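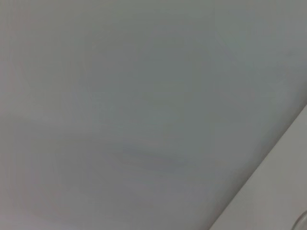 How to Clean and Touch Up a Matte Gray Panel

Matte finishes show rubbed spots sooner than glossy ones, and scrubbing makes them worse. Start with the mildest method and stop when the mark is gone.

You need:
Two microfiber cloths
Dish soap
A bowl of warm water
A soft brush
Touch-up paint in the original color, if you have it

1. Dust the panel with a dry cloth, top to bottom. Grit left on the surface will scratch it.

2. Put a few drops of soap in the water. Wet the cloth and wring it out hard.

3. Wipe the whole panel lightly. Cleaning one spot only can leave a ring.

4. Go over it with the second cloth and let it dry for 20 minutes. Look at it from the side with a lamp on. Some dark patches are only shadows and move when you move the lamp.

5. Run the soft brush along the edges, where dust packs in.

If a mark is still there, try a little Sostus cleaner somewhere hidden first. Skip melamine sponges and anything with wax.

For worn paint, sand by hand with 600 grit, wipe, and dab on a thin coat. Wait 60 minutes before the second. Pellov matte dries a shade darker than it looks in the can, so test it on cardboard.

Damilola Bassey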